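28 Jan 2019
Bench notes, trim and decals

Long one today, so bear with me, because I want all of it written down before I forget which panel got which treatment. Afaf Rawashdeh dropped off the two rocker panels from the Hodton coupe in the morning, and they still had most of the old side stripe on them. We had hoped to save the stripe back in November, but the lower edge has gone brittle and comes up in flakes the size of a fingernail, so off it comes!

I started on the left panel with the heat gun on low and a plastic blade. The film lets go nicely if you keep the blade nearly flat and don't rush (I rushed, once, and there is a small nick near the rear clip hole that I'll touch up). Most of the glue stayed behind on the paint, as usual. The Ornetti remover took care of it after a good long soak – longer than the label says – and then I wiped it all down with a clean cloth, turning to a fresh side every pass so I wasn't just moving the goo from one place to another.

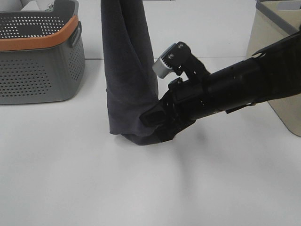 New stripe, first try

The replacement is the Gredov brushed film, which I like a lot more than the Jaber roll we used on the tailgate. It is stiffer, and it forgives you if you lift it and lay it down again. I cut 630 mm for the left side and left 6 mm extra at each end to tuck behind the lip. Laid it wet, squeegeed from the middle out, and got two bubbles by the wheel arch that I pricked and pressed flat. The grain has to run front to back on both sides, so please check the arrow on the backing before cutting the right one. I very nearly didn't.

Left panel is on the rack, face up. I'd like it to sit overnight before anyone bends the ends over.

Still to do: right panel, touch-up on the nick, and ask Afaf if she wants the little badge put back or left off. Also we're low on blades.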